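Pirkeo desk carton, small – long-term review
Posted Jan 23, 2020

The Pirkeo carton is a plain brown cardboard storage box sold by Peviswood for desk clutter. It comes flat, folds without glue and is meant to stay open on a table. I bought two in July, one for the office table and one to test until it failed. The second is still in use.

Board weight is the figure most people ask for. Peviswood does not print it, so I cut a square from the base of the test box and weighed it. The result was 186 grams per square metre for the outer liner once soaked off, against 200 claimed by the seller Khasawneh for its own version. The difference cannot be felt in the hand.

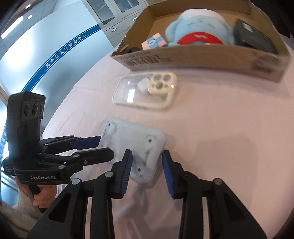

Loading was done with ordinary things: phone cases, earbud cases, a puzzle cube, a soft toy. None of these is heavy. The useful question is whether the walls stay upright when the contents are pushed to one side, and they do as long as the base flaps are fully locked. If one flap is left proud by a few millimetres, the long wall bows outwards and does not recover. The instructions do not mention this.

Hard, smooth objects slide on the bare board. A phone case dropped in flat will travel to the nearest wall when the box is lifted at one end. A sheet of felt cures it. Peviswood sells a liner (part 2307), but it is cut slightly short and leaves a gap along the back.

The box has no dividers. For small items this matters more than the strength. An earbud case goes straight to the bottom and stays there under everything else, so I now keep mine on the cloth beside the box.

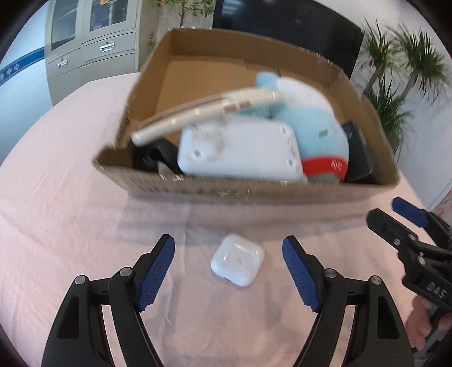
Cut quality is average. Raw edges fray after a few weeks of handling, and the top edge suffers first. Paper tape along the rim holds up well – clear tape lifts at the corners. Ink on the outside of my pair rubbed a little when new and has been stable after that.

I also compared it with the Rorkel tray, a moulded plastic unit of similar footprint. The Rorkel is stiffer, wipes clean and costs about four times as much. It also scratches, and it is noisy when hard cases are dropped into it. On a table with a cloth the cardboard box is the quieter of the two and does not drag the fabric when moved.

Peviswood quotes a life of 4000 lifts. I have no means of checking that and would ignore it. Damp will finish the box long before handling does.

Build: fair. Capacity: good for the size. Liner: buy felt and cut your own.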